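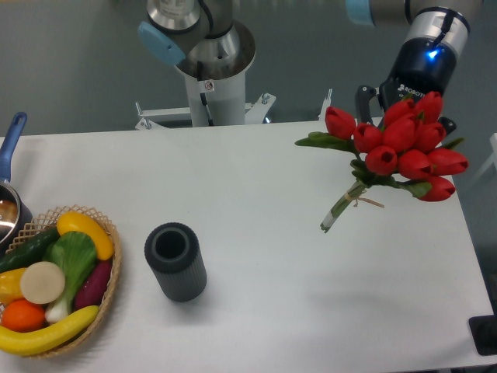
How to Put On a House Concert in Your Living Room

If you've ever wanted a songwriter you love to play ten feet from your couch, you can make it happen, and it's easier than you'd think! I hosted my first one in May with Sverre Backlund, who was touring his record Hidau, and I'm completely hooked.

Start with the artist. Write to them directly, months ahead, and look for gaps in their tour — a quiet night between two bigger towns is perfect. Tell them how many people you can seat. My place holds 25 if the armchairs go upstairs.

Agree on the money early. I suggest a donation at the door and pass all of it along. We raised $455, plus record sales, and Sverre was thrilled.

Skip the big PA. In a small room an acoustic guitar carries beautifully, and one little amp for the vocal is plenty. Put the singer against the longest wall, with a lamp on either side and a rug underfoot.

Plan on 2 sets of forty minutes with a good long break in the middle. People want to chat, eat your chili and buy a record (have small bills ready!).

Tell the neighbors, or better yet, invite them. Mine came over just to be polite and stayed for the encore.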